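Folding soft knits on a bed, the fast way

No table? Use the mattress. Put a flat sheet on first, plain and pale is best so you can see the edges of what your folding. Clear a strip along the near side, dump the unfolded stuff toward the back.

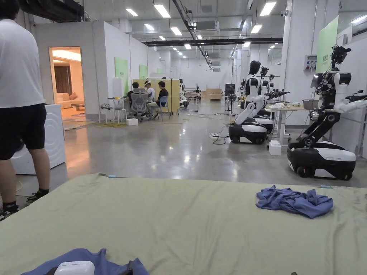

One piece at a time. Shake it out, lay it down, smooth from the waist to the hem. Legs together for pants, so it's folded in half the long way. Grab the waistband end and pull a little. Not hard, knit stretches.

Now the creases. Long ones running down the leg are fine, flatten with your palm. Bunched bit at the end, unroll it or it'll make a lump later.

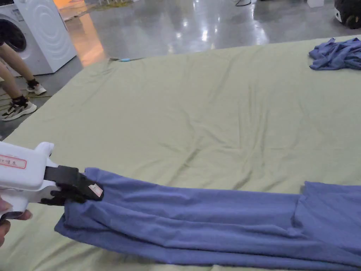
Then fold up from the hem, 2 folds for shorts, 3 for long pants. Tops: sleeves in, sides in, up from the bottom. Towels same idea, half and half agian. Mine end up in a Sterkholm drawer, 32 inches wide, two rows fit.

Finished pieces go by the near edge. Rest waits at the back.

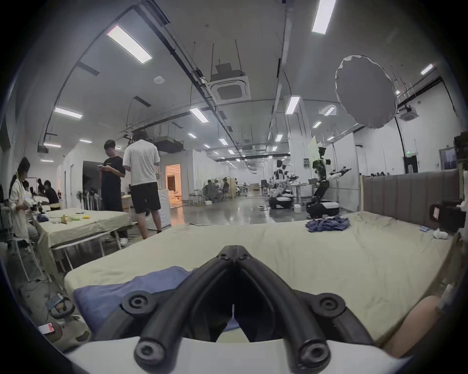
Folded in front, still to do farther back.

Wrinkled again by evening? Refold, skip the iron.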